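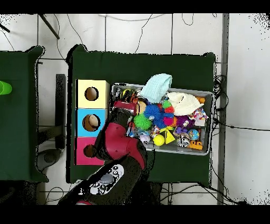 Kusum Negi reckons the gripper fault on our Stolwood arm was the cable all along, and after two evenings of swearing at it I have to agree with her. The arm would reach for a toy in the grey bin, close, then let go at random. No error on the panel, nothing in the log.

So if yours does the same, try this before you pull the wrist apart like I did (don't, the tiny screws go everywhere!).

First, hit the stop and switch the power off at the wall. Keep your hands out of the bin until it's off – a gripper that drops things at random can grab at random too.

Next, unplug the gripper lead at the wrist and look at the pins. Mine had one sitting a bit low. Straighten it gently, plug it back in and do up the collar.

Then check the slack. Move the wrist by hand through its whole range, and if the lead goes tight anywhere, re-clip it with a longer loop.

Power up at 5 per cent speed and run 50 empty open-and-close cycles. Wiggle the lead while you watch from outside the reach of the arm – a broom handle does the job. If it lets go during a wiggle, the lead's cooked and you'll want a new one. Ours was, and the spare from Irollow went in that same night.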